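Come tell me your board game stories (and get fed while you do it)

Flandlow Oral History Project
Call for participants, open through April

Hi, I'm Elsa Kvam, and I'm looking for people who grew up playing games at the kitchen table. Board games, card games, dominoes, the weird thing your grandfather made up with bottle caps and a calendar. If you have a game in your family and you can talk about it for an hour, I want to meet you!

A bit of background. I've been collecting these stories in Flandlow for two years now, mostly by cornering people at the library and asking what they did on rainy afternoons. It started with my own aunt, who plays a card game called Grarkadance that I have never found written down anywhere. She learned it from a neighbor, the neighbor learned it on a ferry, and every branch of our family scores it differently (we had a real fight over this at a wedding, ask me when you come in). I wrote her rules down, then her sister's rules, and then I had a notebook full of rules and no idea what to do with them.

So now it's a proper project, with a room and a recorder and a small budget. Arash Rostami handles the recording and the archive side. I handle the talking, which anyone who has met me will find believable.

Who I'm looking for

I have space for 17 people this round. You need to be 18 or older and you need to have lived in Flandlow or one of the towns along the lake at some point, even if it was only a year or so. You don't have to be good at games. Sore losers are very welcome, and so are the people who always got stuck being banker. I'd especially love to hear from folks who played in a language other than English at home, and from anyone who remembers the Idulia tournaments in the old school gym. I keep hearing about those and everybody tells me something different about the prize.

What you'd be doing

You come in for two sessions. The first is a conversation, just you and me, and Arash on the other side of the room with his headphones on. In the second one you teach us your game and we play it. Bring the actual set if you still have it, missing pieces and all. If it's long gone we'll make do with buttons and index cards.
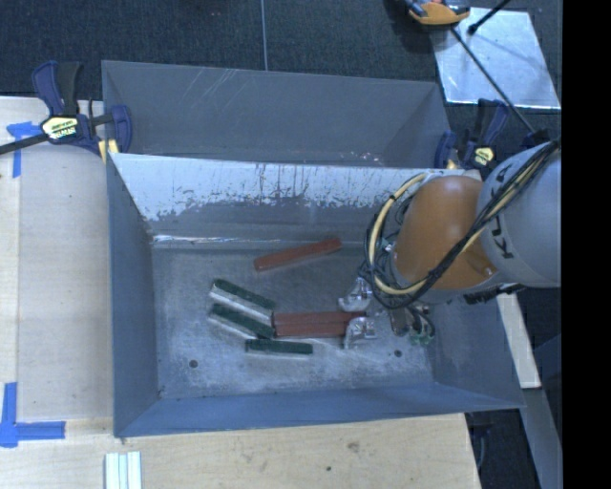 2 min read

Sessions run in the mornings from 10:00, or after 5 p.m. if you work. We're upstairs at the Fjeld building, and there's an elevator around the back by the bike racks. Coffee, tea and sandwiches are on us, so tell me if there's anything you can't eat.

You get $60 per session, paid when you leave, plus bus fare. You also get a copy of your recording. Before anything goes in the archive you can listen to it and ask us to cut parts out, including the part where you call your brother a cheat.

How to sign up

Call the Fjeld front desk and ask for extension 556, or leave a note for me there. Give me your name, the best time to reach you, and the name of the game (or what your family called it, if that's different). I call everyone back myself, so it may take me a few days. If we're full I'll put you on the list for the fall.

And if you know how to play Grarkadance, please call me today.

Elsa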